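Home / Workroom / Tables and storage

Povirness work table, matt brown
Item no. 3593
Price: 769, delivery included

The Povirness is a large flat table for assembly, sorting and small repairs. The top is smooth, with a matt finish, and comes in one colour only, a taupe brown. It is supplied with or without the matching drawer cabinet. Both are made for us at the Janjua workshop and go out in separate cartons.
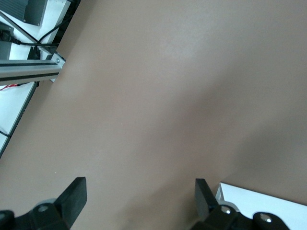 Surface and care

The brown is dark enough to cut down glare under ceiling lights, though a faint sheen shows when light falls across it at a low angle. Pale dust does show up on it. Wipe with a soft damp cloth and dry afterwards. Please don't use scouring pads or polish - polish leaves shiny patches that are hard to get off.

Small dark parts can be difficult to pick out on brown. If you work with a lot of black screws or clips, a light tray or mat is worth having. The Weseo mat is sold separately and lies flat without clips.

Load and fitting

The table takes up to 120 kg, spread evenly. Heavy items fixed to the top should go near the edges, above the frame, and should sit on a plate so the weight isn't carried on one small point. Two people are needed to turn the table over once the legs are on. Allow around 4 hours if you are also fitting equipment and running cables. Cables are best kept along the far edge, out of the way of the work.

Drawer cabinet

The Prulidau cabinet is a white, boxy unit with grey trim that stands directly on the table top. The drawers are stacked one above the other, and small parts can be sorted between them by type or by job. It isn't fixed down, so it can be set at an angle to suit whoever is working there.
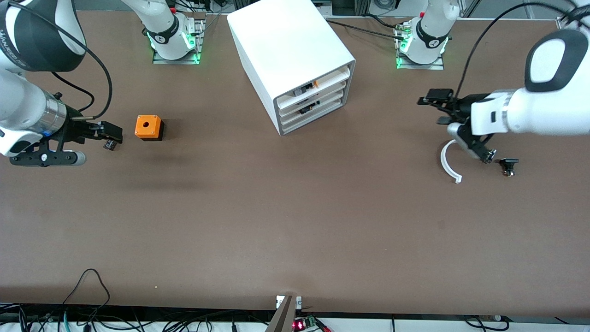 White drawer cabinet on the brown table top, with small black and orange parts in the upper drawers.

Buyers' comments

"We keep the parts for the current job in the upper drawers and spares lower down. The top has been easy to keep clean. I would have liked a lighter colour as well." - Stamatia Andreadis

"Good flat surface, instructions a bit short on the leg bolts. Rang up and got an answer the same morning." - Gianni Amato

Delivery and returns

Orders placed now are sent out in October. The cabinet can be added later at the same price. Unused tables may be returned in their original cartons; please ring first so that we can book the collection.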